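The long life of the wipe-down tablecloth

Oilcloth was supposed to vanish when the fitted kitchen arrived. Jean Purves meets the people who still make it, sell it and eat off it

The mill at Nekthorpe stands at the bottom of a steep lane, between a tyre depot and a chapel that is now flats. Lorries have to reverse down. On the morning I visited, one had got stuck by the chapel railings and the driver was eating his breakfast in the cab while he waited for someone to move a van.

Inside, the noise is less than you might expect. A roll of plain cotton as wide as a double bed is fed in at one end of the shed, passes over a set of rollers, is printed, coated, heated and cooled, and comes off at the other end as tablecloth. The line has 30 rollers in all. It makes cloth at walking pace, and Eckhard Tiedemann, who has managed it for eight years, walks alongside it a good part of the day with his hands behind his back.

"You look across the surface, with the light behind it," he said. "Straight down, you see only the pattern. From the side you see the faults."

He showed me a fault. I could not see it until he tilted the cloth, and then there was a thin line, like a hair, running along the coating for the length of my arm. That stretch would be cut out and sold as seconds in the shop by the gate, where people from the village buy it to line shed shelves.

Tiedemann came to Nekthorpe from a flooring company. He had never given a thought to tablecloths, and his mother disapproved of the plastic kind. She ironed linen every week and put a thick felt underneath it to protect the table, then a lace runner on top to protect the linen. He now has a coated cloth at home in plain dark green. His mother has visited twice and has not mentioned it.

The old oilcloth was exactly what its name says. Cotton or linen was stretched on a frame and painted with boiled linseed oil, left to dry, rubbed down and painted again. It was used for coats, hats, cart covers and kitchen floors long before it became usual on tables. It smelled strongly when new and cracked along the folds when old, so careful households kept it rolled round a broom handle. What is sold as oilcloth today is nearly always cotton with a coating of vinyl or acrylic, and purists dislike the name being used for it. The mill prints "wipe-clean cloth" on its labels and everyone who works there says oilcloth.

For a long time it was a cloth for people who did not have much. You bought it by the yard from the ironmonger or off the market, tacked it under the edge of the table and left it there until the pattern wore away in front of each chair. My grandmother's had cherries on it. By the time I was old enough to notice, my grandfather's place had no cherries left at all, only a pale patch in the shape of his elbows and plate.

Then came laminate worktops and tables that could be wiped without a cover, and the cloth should have had no further use. Several mills closed. Nekthorpe survived by coating fabric for pram hoods and deckchairs, and kept a few table designs going for the market trade.

Glykeria Manolakis was part of that trade. Her family shop, Panagiotou, has sold household goods from the same corner for two generations, and the oilcloth hangs at the back on a rack her father built from scaffolding poles. There are 86 rolls on it. She can reach the top row only with a hooked stick.

"In the bad years I sold it to cafes and to grandmothers," she said. "The cafes wanted red check. The grandmothers wanted fruit. If I had stocked only those two I would have made more money."

She did not stock only those two because she likes the odd ones. She pulled out a brown cloth with mushrooms, a design of sailing boats that has been printed slightly crooked since before she took over, and a roll of grey with feathers that she has been trying to sell for seven years. Customers unroll the feathers, admire them and go home with lemons.

Her busiest time used to be August, when families were setting up caravans. Now it is spread over the year, and the buyers are younger. Many rent, and are worried about marking a landlord's table. Some are working at the table where they eat. A good number have small children, and the thing they ask is whether felt-tip comes off. (It does, she tells them, if you get to it the same day. Biro is another matter, and turmeric is worse than biro.)

They also want different patterns. The fruit still sells, but stars, grids and scraps of lettering have come in, often on pale backgrounds, and often in several colours at once. Manolakis was doubtful about words on a tablecloth. She thought people would tire of reading the same thing over their soup. 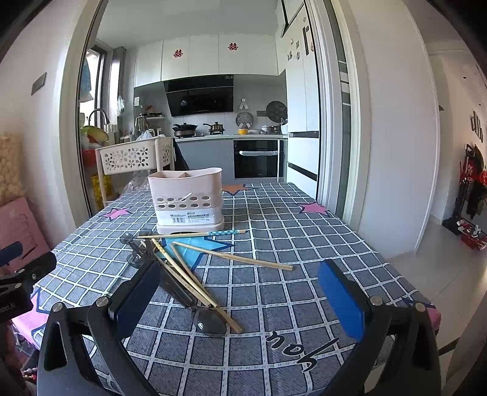
Pink stars on a white grid, with a few chopsticks to hand.

The designer Da-eun Ham has drawn tablecloth patterns for Nekthorpe and for two of its competitors, and she says words are the hardest thing to place. A flower can be any way up. A word will always be upside down for somebody, and if it falls at the edge it will be lost in the overhang. She draws each repeat at full size, tapes it to her own table and lives with it for a week before she sends it off.

"A cloth is a background," she said. "There will be plates, a newspaper, a phone, keys. You have to draw something that still looks all right when most of it is covered up."

For this reason she avoids a large central motif, which works on a scarf and fails under a casserole. She keeps her main shapes a hand's width or so apart, and she is fond of a thin grid behind them. It gives the eye something regular to rest on, she says, and it helps people to cut straight. The second point matters more than it sounds. Coated cloth is sold off the roll and most buyers trim it at home with kitchen scissors.

Pale backgrounds have their own difficulty. They show tea. Ham's first design for the mill was a cream ground with small blue leaves, and it came back from a trial household with a brown ring that had been there, the owner thought, since the first evening. The coating was changed slightly and the cream became grey.

The trial households are one of the pleasanter parts of the business. Nekthorpe lends out new cloths to some 30 homes and asks for them back in a few months, unwashed if possible. They arrive at the mill folded in carrier bags. Tiedemann spreads them out on a long bench and reads them, picking out the knife cuts, the heat marks, the place where someone always puts down the car keys. One came back with a perfect circle of tiny holes which he puzzled over for days. The family made their own pasta and clamped the machine to the table over the cloth, with a spiked tart ring underneath it to stop it slipping.

There are sound objections to all this. Vinyl is a plastic, it is hard to recycle once it is bonded to cotton, and a worn-out cloth generally ends up in the bin. Acrylic coatings are lighter and softer but take a stain more easily. Man-lok Tse, who runs the small brand Grukia from a unit near the railway, has gone back to linseed oil. His cloths take weeks to dry, come in three plain colours and cost several times as much as the ordinary sort. He sells all he can make, which is not a great deal, and he is frank about the drawbacks.

"It smells for a month," he said. "You must not fold it. I have had customers send it back because of the smell, and one who sent it back because the smell had gone."

Tse thinks the bigger gain would be in keeping any cloth for longer, whatever it is made of. His advice is to turn it round every so often so that the wear is shared between chairs, to use a board under hot pans and to wash it with warm water and a little soap. Bleach sprays attack the coating and leave it sticky. When the middle has gone, the sides are usually good enough for drawer liners or a cover for the potting bench.

The Skundent chain began selling coated cloth last year, ready cut and hemmed, and both Manolakis and the mill watched its arrival with some unease. So far it has done them little harm. The ready-cut sizes suit standard tables, and a surprising number of people have tables that are not standard. They come in with a measurement on the back of an envelope, or a piece of string with a knot in it.

While I was in the shop a man came in with the string. It was for a round table, he said, and he had measured across the top but forgotten to allow for the drop. Manolakis added a bit on each side, cut him a piece of the lemons and rolled it round a cardboard tube. She asked whether he had looked at the feathers. He had, and he thought they were very nice.

Nekthorpe mill shop opens on weekday mornings. Panagiotou cuts to order and will post samples. Prices were correct on 10/11/2021.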